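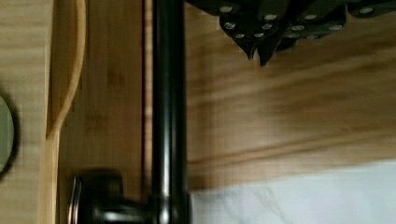 Kane Rewi thinks we've all been asking our robots to practice the wrong thing. He told me so over the phone before I'd even found my pen, and after reading the new write-up from the Sarnby lab I'm pretty much on his side!

So, the short version. The group there teaches a gripper by showing it people doing household jobs, and the usual plan is to collect as many clean runs as you can. They had 2,000 of those. Then Rangi Pryor went back and recorded 284 more that start badly on purpose, with the gripper too high, or off to one side, or tilted (I would be great at this job), and a person steering it back to where it should be.

They trained one version on the clean runs alone and one with the bad starts mixed in, and gave each of them 200 tries in a kitchen neither had seen. The first finished 100 of its tries. The second finished 142. Same arm, same wrist camera, same software, which they call Bandau.

I asked Pryor what still goes wrong and got a long answer about shiny things, mostly faucets and pan lids. Rewi wants to try the same trick on his own setup over at Zultivholm, and he's hoping to have numbers by July. I've already asked if I can come and watch.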